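Setting up interview alerts and watchlists

Applies to: Telport Listings, press and subscriber accounts

This section covers following performers and productions in Telport, choosing which kinds of item reach you, and stopping alerts for programmes you have not yet watched. You need a confirmed email address before you begin. If you signed up through a Kimaro television box, complete the steps in "Linking a Kimaro account" first.

Creating a watchlist

1. Sign in and open the Lists menu at the top of any page.

2. Select New list. Give the list a name of your own choosing. Names can be changed later and are never shown to other account holders unless the list is shared.

3. Type the name of a performer, director or production in the search field. Results appear after the third letter.

4. Check the credit line under each result before adding it. Performers who share a name are listed separately, with their best-known title beside them.

5. Select Add. The entry appears at the foot of the list, where it can be dragged to a new position.

6. Select Save. Changes made before saving are lost if the page is closed.

Note: A production that has been announced but not yet cast can be added by its working title. When the title changes, Telport keeps the entry and shows the old title in brackets.

Choosing what you are alerted to

Each entry has its own alert settings. The settings for a whole list are used only where an entry has none.

1. Open the list and select the bell next to an entry.

2. Tick the kinds of item you want. Interviews covers print, radio and television. Casting covers signed roles only. Appearances covers premieres, festivals and chat shows. Awards covers nominations and wins.

3. Choose Full or Headline. Full sends the opening paragraph and a link. Headline sends the title and source.

4. Set the language of the sources. The default is the language of your account.

5. Select Apply.

Caution: Ticking Interviews for a performer during a film's release period can produce a large number of alerts, as the same conversation is often carried by several outlets. Turn on Group repeats to receive one alert with the sources listed beneath it.

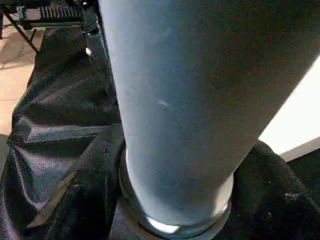 Reading time: 5 minutes

Setting the spoiler delay

The spoiler delay holds back items that mention the plot of a series or film until you have had time to watch it. It works from the broadcast date in your region. It does not read your viewing history unless you have linked a player.

1. Open Settings, then Alerts, then Spoilers.

2. Turn on Delay plot items.

3. Enter the delay in days. The default is 2.

4. To use a different delay for one series, open its entry and type a figure in the Delay box. The figure in the entry takes priority over the one in Settings.

5. Select Save.

Note: Headlines are checked as well as the body of an item. An item with a plot detail in its headline is held for the full delay even where Headline has been chosen.

Caution: The delay does not apply to alerts forwarded from a Lalleck news feed. These are passed on as received. To hold them back, remove the feed from the list or turn off forwarding under Sources.

Sharing a list

1. Open the list and select Share.

2. Enter the email address of the person who is to receive it. A list can be shared with up to 3 people on a subscriber account.

3. Choose View or Edit. A person with Edit can add and remove entries but cannot delete the list.

4. Select Send. The invitation lapses if it is not accepted.

Alert settings are not shared. Each person sets their own.

If alerts do not arrive

Check that the bell beside the entry is filled in. An outlined bell means alerts are off for that entry.

Check that the delay has passed. Held items are shown under Waiting, with the date on which they will be sent.

Check your junk folder for messages from Telport.

If you moved your lists from Vivarum, open each one and select Save once. Imported lists stay inactive until they have been saved.

Last updated: July 27, 2021

Next section: Saving and exporting items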